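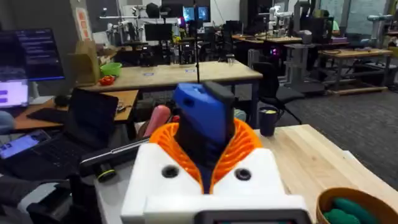

Orange fingers holding something blue and black.

Equal prize money came up again at the Rotia club meeting in July, and I said I would write down what I remember, so I am doing it now while I have the evening free.

When I started running the Vunstead road race, the first man across the line got a check and the first woman got a check for half as much. It was printed on the entry form. I read that form every year and never thought much about it. I was never going to win either one, and I suppose I figured the people who might win had already worked it out with the people who paid.

The person who changed my mind was Irena Kołodziej. She won the women's race three times, and the third time she asked the race director, in a normal voice at the awards table, why her envelope was thinner. He told her there were fewer women in the race, so there was less competition. That was the standard answer and you still hear it. She asked whether the men's prize would go down if fewer men signed up next year. He said no, it was fixed. She said thank you and took the envelope.

I was standing close enough to hear it because I was in line to return my timing chip. It bothered me all the way home.

That year there were 1249 finishers and 261 of them were women. I know because I looked it up in the results afterward, meaning to prove the director's point to myself. It is a real gap. But you could also look at it the other way and ask why so few women were entering a race that was open to all of them. The women's field had no separate start, so the leaders were buried behind several rows of men and had to weave for the first mile. The shirts came in men's sizes. The winner's picture in the paper was always the man breaking the tape, and there was only one tape.

Savita Tripathi and I wrote a letter. It was mostly Savita. My draft was two pages and pretty angry, and hers was four sentences. We sent hers. It asked for equal prizes, a second tape, and shirts that fit. Deisy Sánchez got people to sign it at the Ďurica bakery after the long runs, which was smart, as people will sign most things when they are waiting on a roll and coffee.

The answer took 9 weeks. The race said it agreed in principle but that Zomico, the shoe store that put up the prize money, had set the amounts. So Deisy went into Zomico and asked. The manager had no idea. The store wrote one check every year and the race divided it up. I still get annoyed about that part. I don't think anyone was lying. I think the split had been copied from one year's form to the next for so long that each side assumed the other one had decided it.

The next year the amounts were the same. They did it by moving some of the men's money over, and a few of the faster men complained. One of them quit the club for a season and then came back. I would have liked to see new money instead, and I said so then, but I would not undo it.

What I want to put on record for the newer members is that the prize was the easy part. The second tape took another year. The separate start took 4, and it only happened after Ursina Mayrhofer joined the race crew and redrew the start area herself. The shirts are still not great. If you are a small woman you get something close to a nightgown.

Chantelle Mabuza brought up at the meeting that we have nothing at all for wheelchair racers, not even a listed category. She has checked the course and says the only real problem is the brick section by the post office, and there is a street one block over that would add very little distance. Someone said there had only ever been a couple of wheelchair entries. I have heard that argument before, and so has everyone who signed that letter.

There was no vote. It is on the agenda for the next meeting, 7 p.m. in the usual room, and Chantelle is bringing a map of the other route. I told her I would help her measure it, so I need to find out who has the club's wheel. If it's in your garage, please email me.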